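니도텐, 끼움 블록 세트 ‘이멘’ 4월 출시
회색 받침과 파란 블록으로 구성, 교실과 가정용으로 판매

교구 제작사 니도텐(Nidotden)이 끼움 블록 세트 ‘이멘(Imen)’을 4월에 내놓는다. 이멘은 윗면에 홈이 있는 회색 받침과 그 홈에 꽂는 파란 블록을 한 조로 묶은 제품으로, 손의 힘 조절과 방향 맞추기를 연습하는 데 쓰인다. 설명서는 한 장이며 글보다 그림이 많다.

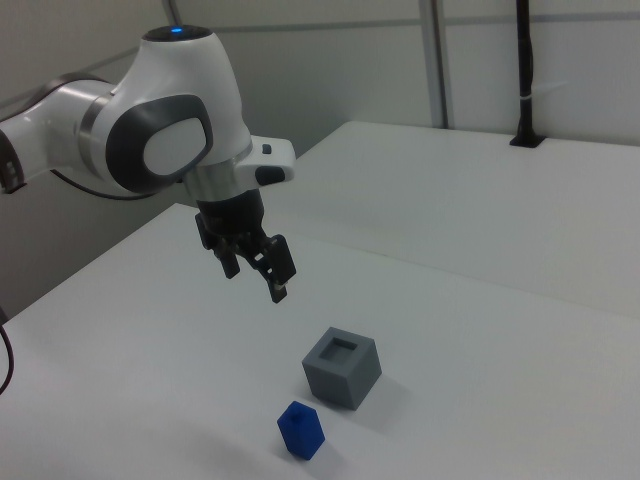 흰 탁자 위에 놓인 이멘의 회색 받침과 파란 블록

제품 개발에는 포스트빌(Postville) 공방이 참여했다. 두 회사는 홈의 여유를 정하는 데 가장 많은 시간을 썼다. 여유가 크면 블록이 흔들리고, 작으면 어린 사용자가 끝까지 밀어 넣지 못한다. 최종 치수를 정하기까지 시험 삽입을 1,168회 진행했고, 모서리 형태를 한 차례 바꾸었다.

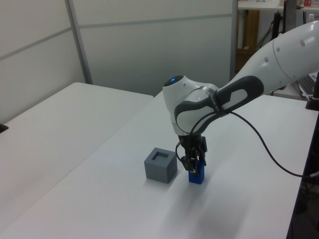 색상은 두 가지로 제한했다. 초기 시안에는 받침에도 밝은색을 썼으나, 꽂을 것과 받을 것을 한눈에 구분하기 어렵다는 의견이 있어 받침을 회색으로 바꾸었다. 파란 블록을 받침 옆에 세워 두면 크기 차이도 드러난다. 블록보다 받침이 조금 더 크다. 표면 인쇄는 넣지 않았고, 제품명은 상자에만 표기한다.

수업에서는 블록을 홈 위에 맞춘 다음 천천히 내려 꽂고, 다시 빼서 옆에 세우는 순서로 사용한다. 두 명이 번갈아 하는 방법도 설명서에 실었다.

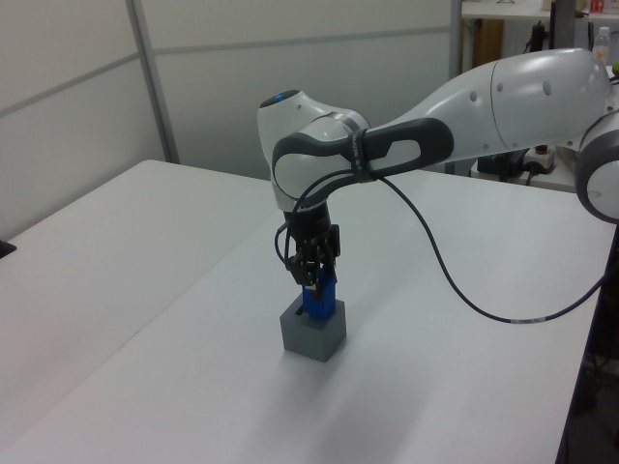 파란 블록의 아랫부분이 회색 받침에 들어간 모습

초도 물량은 1,350세트이며, 이 가운데 649세트는 교육 자료 유통사 에반젤리스타(Evangelista)를 통해 학교와 방과후 교실에 공급된다. 나머지는 니도텐 온라인 매장에서 판매한다.

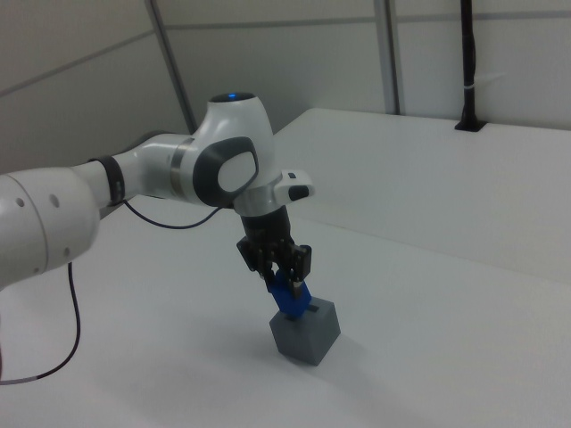

학교 단위 주문은 에반젤리스타에서 접수하며, 개인 주문은 출시일 오전 10시부터 가능하다. 블록만 따로 구입할 수도 있다. 받침의 낱개 판매는 여름 이후에 시작한다.

제품 문의: 니도텐 고객지원 담당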